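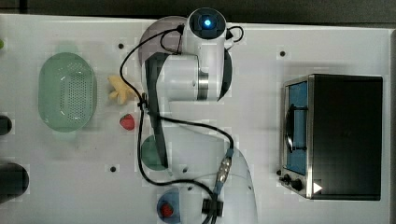 I have now been to the button museum in Rester three times, and I'd go again tomorrow if it opened before lunch. (It doesn't. It opens at 2, and only if the blinds are up.)

My sister groaned when I told her we were going. She wanted the beach at Rernari, like normal people in June. But we'd driven past the brown sign so often, and it was drizzling, and I had the car keys, so up the hill we went!

Well. Nineteen drawers of buttons, and you're allowed to open every single one of them! There are uniform buttons from the old Fiditz tramway, tiny glass ones shaped like blackberries, and one enormous coat button that apparently belonged to a travelling dentist. The labels are all typed and slightly wonky, and whoever wrote them had opinions. One just says "Olteanu, tailor. Overcharged."

Irina Rusu was on the desk and she let us hold the blackberry ones – I nearly squeaked. She told us the tailor's family still come in to complain about the label, and then they stay for tea. 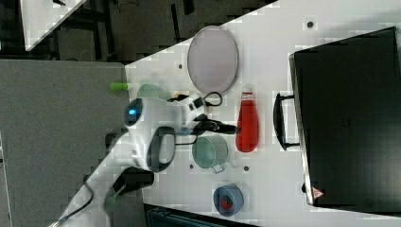 *Blue light, black gripper, red bottle.*

We stayed until closing. My sister, who had given it ten minutes, was sitting on the floor by the bottom drawer sorting out which toggles she would steal. She didn't steal any, but she did buy two postcards and a bag of odd buttons from the shop, and she's already sewn one on to her good cardigan.

Next up is the lock-keeper's cottage in Fiditz, if I can find out who has the key. Parking at Rester is free, by the way, but go easy on the last bend.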